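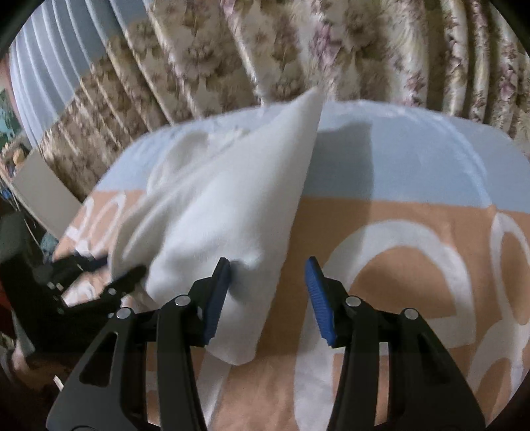

The Villon Pemell is a paired hand-held gripper kit used to record manual tasks for training robot arms. It is sold by Villon, a maker of data-collection tools, and is offered both as a purchase and as part of a leasing service called Pemell Home. The kit lets a person carry out ordinary household work with two mechanical grippers in place of bare hands, while a camera mounted above each gripper records the motion of the jaws. The recordings are then used to teach a robot fitted with matching grippers.

The kit is best known for its use with cloth. Bedding, towels and clothing change shape each time they are handled, and they have long been a difficult subject for household robots. Most published work with the Pemell has dealt with picking up, spreading and folding fabric on beds and tables.

Design

Each gripper consists of a handle, a trigger, a linkage and two fingers. The arms are black plastic with triangular openings, which reduce the weight carried by the wrist. Silver bolts serve as pivots on both sides, and the linkage follows a four-bar layout, so that the fingers stay close to parallel as the jaws open and close. The inner face of each finger carries a blue ridged pad with fine horizontal grooves. The pads are replaceable and are treated as wearing parts.

The camera uses a wide-angle fisheye lens. It keeps both fingers in view at the lower part of the picture and takes in a large area of the room beyond them. In two-handed work, the second gripper often enters the picture from one side, and the maker regards this overlap as useful in lining up the left and right recordings.

The grippers contain no motors. All force comes from the hand of the operator, and the opening of the jaws is measured from the position of the fingers in the recorded picture. A motorized version with the same finger shape, sold separately under the name Ritus, is intended to be fitted to a robot arm. Because the fingers and pads are the same on both products, a grasp made by hand can be repeated by the arm with little adjustment.

History

The first version of the kit was designed by Bukola Akinola, an engineer who had earlier worked on tools for garment sorting. It was a single gripper with smooth fingers and was supplied only to a small group of laboratories. Early users reported that thin fabric slid out of the jaws when it was lifted by one corner. The ridged pads were introduced in the second version, along with a longer trigger and the paired arrangement that is now standard.

The leasing service was added later, after several customers asked for recordings made in lived-in homes. Modupe Mohammed, who joined Villon to run the service, set out the session format that remains in use.

Contents of the kit

The standard kit contains 2 grippers, left and right, with cameras fitted. It also includes 12 spare finger pads, a charging dock, a calibration card, a hex key for the pivot bolts and a padded carrying case. Each gripper weighs 800 grams with its camera. Wrist straps are supplied but are not required for work at bed or table height.

Replacement arms and linkages are sold singly. Pads from the first version do not fit later models.

Use in the home

Under the Pemell Home service, operators record tasks in their own rooms with their own belongings. Furniture, curtains and bedding are left as they are, as variety in the background is considered of value to the finished training set. A session is made up of short recordings, each covering one task from start to finish. The task list for bedrooms includes lifting a cloth from a bed, straightening a sheet, folding a blanket and placing a pillow.

For two-handed cloth tasks, the printed guide directs the operator to hold one edge of the fabric with the first gripper before bringing the second toward it with open jaws. The pads are to touch the cloth lightly before the trigger is closed. Operators are asked to keep a steady pace and to repeat a missed grasp within the same recording. Missed grasps are kept and labeled.

Recordings are sent to Villon through the charging dock. Customers may ask for faces, papers and screens to be blurred before delivery. The full bedroom and laundry list contains 63 tasks, and a customer may order all of them or any part.

Reception

A review by the Adeleke workshop, which tests equipment for teaching laboratories, judged the kit well suited to towels, sheets and other soft goods. The reviewers praised the even closing of the fingers and the ease with which pads could be changed. They found the handles tiring in long sessions and advised a rest between blocks of recordings. Quick side-to-side movement was found to blur the second gripper in dim rooms, and the review recommended added lighting for evening work.

The workshop also noted limits in the range of tasks. The fingers are too broad for buttons and small zippers, and they cannot pick up a single flat sheet of paper without help from a table edge. Villon has since offered a narrow finger set as an option. It uses the same bolts as the standard arms but requires a new calibration.

See also

Ritus gripper
Cloth handling by robots
Learning from demonstration
Parallel-jaw grippers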